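Reading time: 2 min

Handout 4: Joints in external concrete and stone paving
Course tutor: Ritva Toivonen

A slab laid outdoors changes length with temperature and moisture. If the movement is restrained, tensile stress builds up and the slab cracks where it is weakest. Joints decide in advance where that will be.

Contraction joints are sawn or formed to part of the slab depth, and the crack forms beneath the groove. Isolation joints go through the full depth and separate the paving from walls, columns and kerbs.

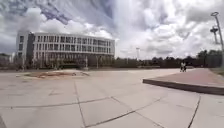

Panels should be kept close to square. Long, narrow panels tend to crack across the middle, and acute corners break off under wheel loads. Where an odd shape can't be avoided, reinforce the corner or move the joint.

Late sawing is the usual fault. On the Pravine job, laid in August, 117 panels were recorded and 2 had cracked before the saw reached them. 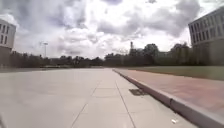
Fig. 1. Large square slabs with a raised kerb at the right.

Falls must be set out before the joints. Water standing over a joint softens the sub-base, and fine material is then pumped out under traffic – the slab edge loses support and begins to rock.
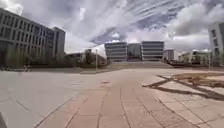 Fig. 2. Reddish-pink tiles between lighter grey slabs, with a drain cover near the centre.

Where two materials meet, carry any movement joint in the base up through the surface. Mortar bridging the joint will fail.

Reading for next session: Nurmi, course notes, section on sealants.

3 comments · 2 shares
Back to top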